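3.2 The tabletop as a work surface

I spent more time thinking about the table than about anything we put on it, so it gets its own section. Most papers on household sorting tasks give the table one line (usually its size) and move on. I did the same in the Holargate report, and then two separate readers wrote to ask me what the top was like, and I had to go back and look. This time I'm writing it down properly.

We wanted a top that looked like something a person would eat breakfast at. The lab benches at Irkus are gray and dull, and people sit up very straight at them and sort buttons as if they're being graded. Put the same people at a light wood table and they lean on their elbows! I can't give you a number for that, but everyone on the project noticed it.

So the surface for the Cimarach sessions is a pale wood top, light brown going toward honey depending on where you stand. Between trials we clear the work area completely, and the participant starts each trial facing bare wood (Figure 2).
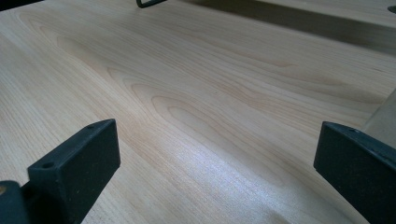

Figure 2. The light wood work surface at close range.

3.3 Grain, glare and where people put things

I'll admit I didn't expect the grain to matter. Texier, our earlier setup, had a plain white top, and on plain white people make their piles more or less anywhere. On wood they seem to look for help. Several participants told us afterward that they had lined their piles up "with the stripes," and one said she had used a swirl as the home spot for the bottle caps because it was easy to find again.

That's a real problem if your measure is how neatly somebody lays things out, because part of the neatness may be coming from the table. The fine lines on ours don't run square to the viewer, either. Looking across the top from low down, they go off at a diagonal, lower left to upper right, with darker arches and ovals scattered over the middle and the right. 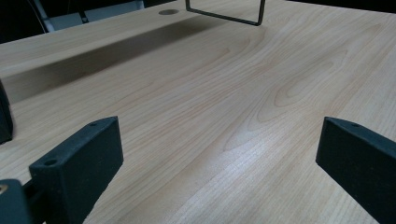

A person who follows the lines will end up with slanted rows, and our first scoring sheet marked slanted rows as untidy. We changed the sheet. A row now counts as a row if its items line up with each other, whatever angle the whole thing sits at, and I rescored the first 100 trials by hand over a long week in January.

Then there's the shine. The top has a slight gloss and the light lands on it as a soft pale band across the middle, so the grain looks washed out there and the far edges come out a bit darker. Clear and white items (the plastic lids, mostly) are harder to pick out against the band. We thought about a tablecloth and decided against it — cloth bunches up when people sweep small things toward themselves, and we'd have traded one nuisance for another. We kept the bare top and swapped the white lids for green ones.

Of the 600 trials in the full set, 100 were run before the lid change. I've kept them in the layout analysis, where lid color shouldn't matter much, and left them out of the search-time analysis in Section 4. Readers who'd prefer to see them in both can find that version in Appendix 2.

One more thing about cleaning, for anyone setting up something similar. We wipe the top with a barely damp cloth and then a dry one, going along the grain, before each new participant. Crumbs are the usual trouble — we give people crackers at the break, which was my idea and which I still defend. A cracker crumb and a small brown bead look a lot alike on honey-colored wood, and the bead counts in the earliest sessions should be read with that in mind.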